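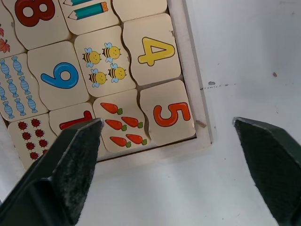 *Prepared by Tülin Altıntaş, checked by Normand McIntyre — Lekus Teaching Guide, section 3, Onthorpe bench*

## 3. Teaching a tile lift by remote control

This section covers recording a lift from the number-matching tray using the Lurside hand controller. It assumes that the arm has been homed and that the gripper has passed the opening test in section 2. Teaching by hand guiding is covered in section 4.

### 3.1 Before recording

1. Set the tray flat on the table, with clear space beside it for at least one open finger.
2. Press all tiles down into the tray. A proud tile will catch on its neighbour during the lift.
3. Select **Teach > Remote** on the controller and enter a task name. Use the tile's numeral or picture in the name, e.g. `lift_5` or `lift_carrots`.
4. Set the speed limit to 18 per cent. Higher settings are accepted by the controller but give poor recordings close to the table.
5. Check the wrist view. The target tile must be readable before the approach begins. Numerals may appear on their side; do not turn the tray to correct this.

> **Caution:** Keep hands off the table while the enable switch is held. The arm follows the controller without delay and does not detect fingers.

### 3.2 Recording the lift

1. Hold the enable switch and press **Record**. Wait for the steady tone.
2. Bring the open gripper over the target tile and stop. Hold still for 2 seconds so that the start pose is stored.
3. Lower until the fingertips are level with the tile edge. Approach along the seam where possible.
4. Close slowly until the force bar shows contact, then stop closing.
5. Tilt the tile slightly to free one edge, then raise it. The wavy edges interlock, and a straight pull tends to bring the next tile up as well.
6. Hold the tile clear of its slot, then press **Mark**.
7. Lower the tile, open the gripper and withdraw upwards. Press **Record** again to finish.

Repeat until 3 good recordings are stored under the same task name. Discard any recording in which the tile slipped — the Asadi trainer does not remove failed attempts by itself.

**Note:** Fault 438 means that the enable switch was released during recording. The file is kept but has no end pose. Delete it and start again from step 1.
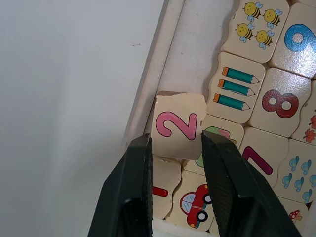 **Can one recording be used for every tile in the tray?**

Each tile needs its own set of recordings. The grip position depends on the shape of the cut edge, and the approach changes near the tray wall.

### 3.3 Edge wear

Tiles with torn or chipped edges may still be used for teaching. Grip on a sound part of the edge and enter `worn` in the remarks field. If the surface layer lifts under the fingers, reduce the closing force by one step and record again.

### 3.4 Playback check

1. Return all tiles to their slots and clear the table.
2. Select the task and press **Play** with the enable switch held.
3. Watch the first descent closely. Release the switch if a fingertip lands on the face of a tile.
4. If the approach is off to one side, re-record. Do not edit the start pose by hand.

Store accepted tasks with **Save to bench**. Tasks left in controller memory are lost at power-off.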